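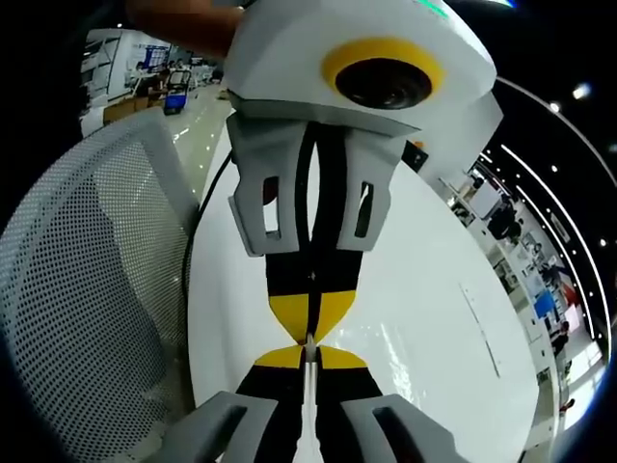
Section 4. Setting Up the Hetov Countertop Water Filter

4.1 Before you start

Read this section through once before you connect anything. The Hetov fits standard kitchen faucets with a removable aerator. It does not fit pull-out spray faucets, touch faucets or faucets fed by a low-pressure tank under the sink.

You will need a soft cloth, a bowl or pitcher, and a pair of pliers if the aerator is stiff. The adapter rings, two rubber washers and the filter cartridge are packed in the small carton inside the main box.

Caution: Use cold water only. Hot water damages the cartridge, and a damaged cartridge must be replaced even if it looks fine.

4.2 Attaching the diverter valve

1. Turn off the faucet and put the plug in the sink so that small parts cannot fall down the drain.
2. Unscrew the aerator from the end of the faucet. Turn it clockwise as seen from above. If you use pliers, wrap the aerator in the cloth first.
3. Remove the old washer. It sometimes stays stuck up inside the faucet.
4. Check the faucet threads. If they are on the outside, use adapter ring A. If they are on the inside, use adapter ring B.
5. Place a new washer in the adapter and screw the adapter on by hand.
6. Place the second washer in the diverter valve and screw the valve onto the adapter. Hand-tight is enough.
7. Turn the valve body so that the lever faces you.

Note: Keep the old aerator. You will need it if you take the filter with you when you move.

4.3 Installing the cartridge

1. Stand the filter housing on a flat surface and turn the lid counterclockwise until it lifts off.
2. Take the cartridge out of its wrapper and pull off both blue caps.
3. Wet the rubber ring on the bottom of the cartridge with a little tap water.
4. Push the cartridge straight down into the housing until it stops.
5. Check that the large ring in the lid lies flat in its groove. Replace the lid and turn it clockwise until the two arrows line up.

Caution: Do not use oil, petroleum jelly or dish soap on any of the rings.

4.4 Connecting the hoses

The white hose carries tap water to the filter. The clear hose returns filtered water to the spout on the valve. Both hoses push into their fittings and lock in place.

1. Push the white hose into the fitting marked IN until you feel it pass the second stop.
2. Push the clear hose into the fitting marked OUT in the same way.
3. Pull lightly on each hose. A hose that slides out was not pushed in far enough.
4. Place the housing beside the sink with no sharp bends in either hose.

To release a hose, press the collar toward the fitting and pull.

4.5 First flush

1. Set the lever to TAP and open the cold water slowly. Look for drips at the adapter.
2. Set the lever to FILTER and let the water run for 13 minutes. Gray or cloudy water is normal at first and comes from carbon dust.
3. Turn off the faucet and wait 9 minutes.
4. Run the filter again until the water is clear.
5. Dry the outside of the housing and look for leaks at the lid and both hose fittings.

Flush water can be used on house plants. Do not drink it or put it in an aquarium.

4.6 If something leaks

Drips at the adapter: remove the valve and check that both washers are seated. An old washer left in the faucet is the usual cause.

Drips at the lid: turn off the water, open the lid and clean the ring and groove with the damp cloth.

Slow flow: straighten the hoses and make sure both blue caps were removed from the cartridge.

Replacement washers are sold as part 207. The complete adapter set is part 1115. For cartridge replacement, see Section 5.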